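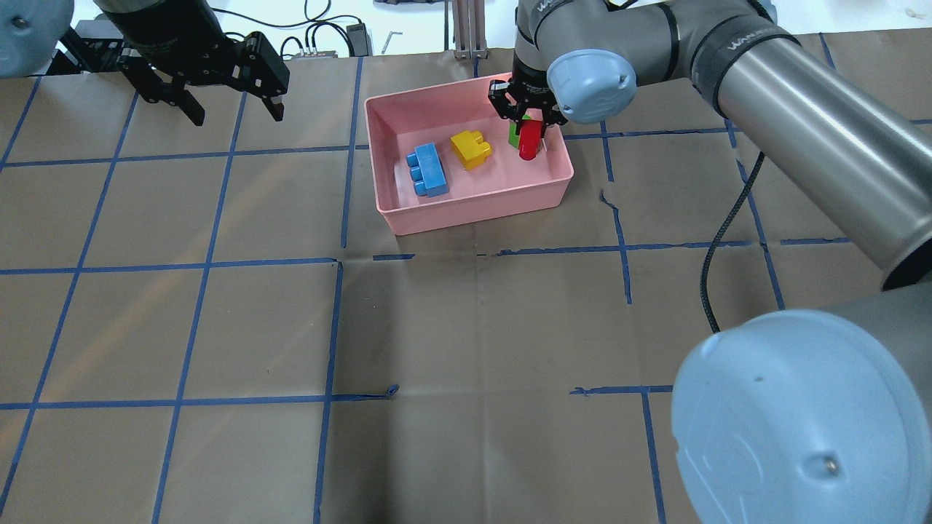 Sipho Msimang reckons the Rolum kit is too dear for what is basically a pair of arms, some grippers and a box of toy bricks, and he told me so before I'd even finished unpacking it. Fair enough, he may be right! I've had it since April though, and I like it a good deal more than he does, so this README is part review and part notes on the recordings I've put in the folder.

What's in here

200 recordings of one job: picking toy building blocks out of a pink bin. All made at my bench in Listthorpe with both arms fitted. There are 6 folders, one for each way I set the bricks out before starting. Files that begin with "x" are the ones where I fluffed something (dropped brick, nudged bin, phone went off). I've left them in, as somebody might want them.

Setting up

The arms took me an evening, most of it spent on cables. The printed guide is decent up to the page on grippers and then it goes a bit vague, so get the longer one from the Rolum site. I papered the table with brown paper and marked it into squares with blue painter's tape, and I'd do the same again, tape being cheap and easy to shift. My lines wander a bit. If you need proper measured positions, use a ruler (I was impatient).

What I like

The grippers are lovely with small bricks, even when a red one is jammed up against a green one at the back of the bin. The software starts quickly and hasn't lost a recording yet.

What I don't

The cables! They get everywhere. Also the Buver add-on for labelling, sold separately, wants you to click through every clip by hand, and after 20 of them I gave up and wrote my own script. It's in the tools folder and called rahimi, after the street I used to live on.

Using the files

Do what you like with them, just mention where you got them. The script falls over if a folder holds more than 1000 files, so split yours up first. I'll fix that when I get a free evening.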